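29 sept. 2001 – cahier d'atelier, volières de Telville
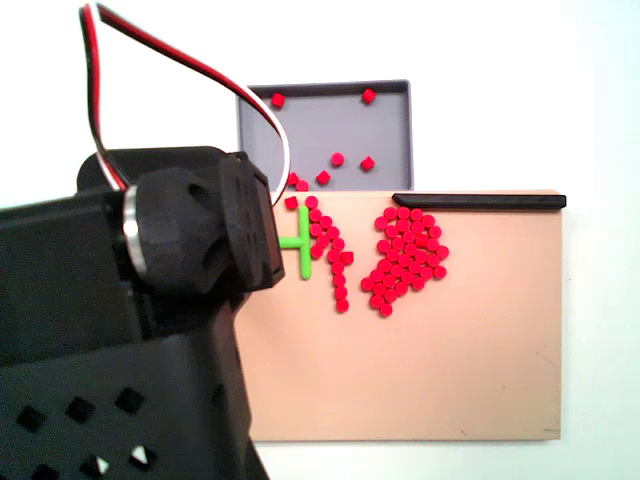 Reprise des pesées sur les grues. Le protocole Hsieh demande une pesée par oiseau et par semaine, à jeun, avant l'ouverture du parc. Sur le papier c'est très bien. En pratique le plateau est trop étroit pour un adulte et l'oiseau pose une patte dehors une fois sur deux, ce qui donne des chiffres que je ne crois pas. En août on a eu pour la même femelle un écart que même une mue complète n'expliquerait pas. J'ai barré toute la colonne.

Contrôle de la balance ce matin avec les poids étalons : 1 000 g juste, 2 000 g juste. Donc la balance n'y est pour rien, je m'en doutais. Le problème vient du plateau, ou de nous. Essayer une planche plus large avec tapis caoutchouc et refaire la tare à chaque passage. À chaque passage, pas une fois au début de la matinée.

Aliment : le granulé Gidudgate est censé réduire le gaspillage. La fiche le dit, le représentant le dit aussi. J'ai pesé les refus de l'enclos 2 hier soir : 159 g au sol, plus ce que les moineaux ont emporté et que je ne sais pas mesurer. Avec l'ancien mélange je n'ai aucune valeur propre à mettre en face, donc toute conclusion serait du vent. Il faudrait deux semaines de l'un, deux semaines de l'autre, même enclos, mêmes oiseaux. Pas avant la fin des travaux côté bassin.

L'imprégnation, encore. Le jeune mâle élevé à la main vient à la grille dès qu'il entend le seau. On me propose de le nourrir avec la marionnette « pour corriger ». À son âge je n'y crois pas. La marionnette sert pour des poussins, dès l'éclosion ; lui a déjà choisi. Je veux bien essayer le nourrissage par la trappe, sans personne en vue, et noter s'il appelle moins. Je parie que non.

Le compteur de passages Modungate affiche 1 377 déclenchements à la mangeoire depuis la remise à zéro. Chiffre spectaculaire, inutilisable. Le faisceau est réglé trop bas et prend les canards, les rats, sans doute les feuilles. Remonter la cellule à hauteur de poitrine de grue et repartir de zéro. Ne pas recopier ce nombre dans le rapport trimestriel, même « à titre indicatif ».

Bagues : la jaune de l'enclos 3 tourne mal, léger frottement au-dessus de l'articulation. Rien d'ouvert. À revoir après le bain de pattes, changer pour le diamètre au-dessus si c'est encore rouge.

À faire :

- planche + tapis pour la pesée
- cellule Modungate à remonter
- trappe enclos 1, la charnière grince et il l'entend venir
- redemander à Gidudgate les données de l'essai – pas la brochure, les données
- vermifuge : vérifier la date sur le flacon entamé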